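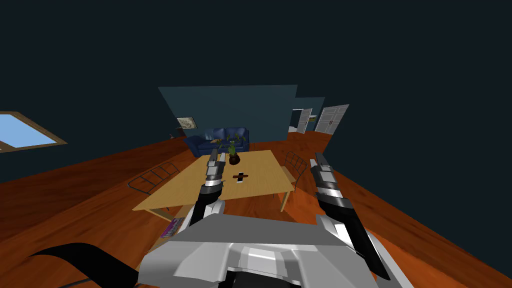 Looking after a wooden floor

Grit does more damage than shoes. Sweep or vacuum every couple of days, using the hard floor setting so the brush bar isn't spinning against the boards. Go with the length of the planks and finish at the door.

Washing

Use a flat mop, wrung out until it no longer drips. Two capfuls of floor soap in a bucket of warm water is plenty. Change the water when it turns grey. Steam mops are best kept for tiles.

Vinegar gets recommended a lot. It dulls an oiled finish over time and I've stopped using it.

Scratches

Light ones in an oiled floor can be rubbed with a little of the same oil on a cotton cloth. Leave it ten minutes and buff off what's left. For lacquered boards use a wax filler stick, one shade darker than you think you need. Rhun Gape wrote in to say a hairdryer on low softens the wax nicely, and it does.

Chair legs

Stick-on felt pads last 3 months under a dining chair at our house. The nail-in sort hold much longer, but drill a small pilot hole first or the leg may split. Check pads for trapped grit whenever you turn the chairs up to clean.

Squeaks

Work talcum powder into the joint with a soft paintbrush, lay a tea towel over it and walk up and down. Wipe off the extra. If the squeak comes back, the board probably needs a screw into the joist. Check for pipes and cables before you drill.

Gaps

Boards shrink when the heating is on. Wait until March or later before filling anything, as many gaps close by themselves.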